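Drunerness
a short story, first posted Monday, fixed some of the commas since
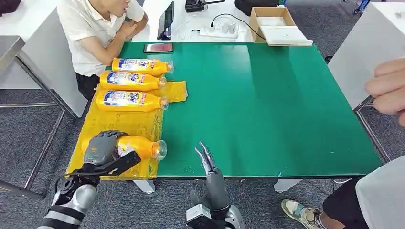

1. The Word

My aunt made it up. Drunerness. She said it was the feeling of standing in a kitchen that used to be yours. Or the feeling of hearing your own name called in a train station and it's for somebody else. She used it for both, and for bad soup.

I was nine. I wrote it on the inside of my shoe.

Later, the town. Ekumstead. You won't have been. One road in, the same road out, a river that smells of pennies in August. My aunt lived over the laundromat there and the floor was always warm. Winter, you could lie on it with a coat on and sleep like a cat. The whole building hummed. I didn't know it hummed until I moved away and couldn't sleep.

2. The Call

It came at a bad time. I was at the counter in the city with my Visa card declined, a line behind me, the girl saying do you have another one, and me saying no, try it again, and the phone going in my pocket. I let it go. Then it went again.

A woman from the building. She had a cold. She said, are you the niece, and I said yes, and she said well.

That was all. Well. I left the groceries on the counter. Eggs, a lemon, the cheap bread. I still think about the lemon.

3. The Bus

More than 200 miles. I had the seat over the wheel. A man across the aisle ate sunflower seeds out of a sock, or it looked like a sock, it was dark. He offered. I took some. You take things on a bus you wouldn't take anywhere else.

I tried to remember her voice and got the radio instead. She kept it on the one station, the farm prices and then the organ music. Hogs up, hogs down. Then the organ. I could do the whole farm report in her voice but nothing she ever said to me, not one line, and I went at it for hours — pushing at it like a stuck drawer.

Around midnight it rained. The driver sang. Not well.

4. The Key

The woman with the cold met me at the side door. Gray robe, mens slippers. She gave me the key on a loop of string and said the rent was good through December, and did I want the bed or should she sell the bed.

I said I don't know. I said, can I tell you tomorrow.

She said, it is tomorrow.

Up the stairs, 12 of them, I'd counted them every summer and I counted them again. Same number. I don't know what I expected. The door stuck at the bottom where it always stuck and I kicked it where you kick it. My foot knew.

5. Bahrami

There was a rug. She called it the Bahrami, that was the name of the shop it came from, the shop closed before I was born. Red, mostly. A burn in one corner from a dropped iron. She used to say it was worth 1,000 dollars and that when she went I should roll it up and walk out with it and not talk to anyone.

It was gone.

The floor where it had been was a different brown. A clean square of brown, like a door laid flat. I stood at the edge of it. Didn't want to step on it. Stupid. I went all the way around by the stove to get to the window.

No radio either. Chair, bed, pan, the curtains with the boats. Her coat on its nail. I put my hand in the pocket and there was a peppermint, and a bus ticket to the city. My city. One way, two weeks old, never used.

I sat down then.

6. The Floor

It was warm. Past 3 in the morning and the machines were still running down there, somebody on a night shift doing sheets maybe, and the whole place going hmmmm like it did. I took off my shoes. I lay down in the square where the rug had been, coat on, my cheek on the boards.

And I got one. One line. Her in the doorway with a dish towel, me on the rug with my eyes shut, pretending. She said, leave her, she's not hurting anything down there.

Who was she talking to? There wasn't ever anyone else. I've gone over it and over it. The two of us and the radio.

But she said it, to somebody, and then she truned off the lamp.

7. Tomorrow

I kept the bed. I told the woman in the robe around noon and she blew her nose and said suit yourself. Then she said there was a man asking about the rug, was I the one with the rug. I said no.

I said, what man.

She was already going back down the stairs.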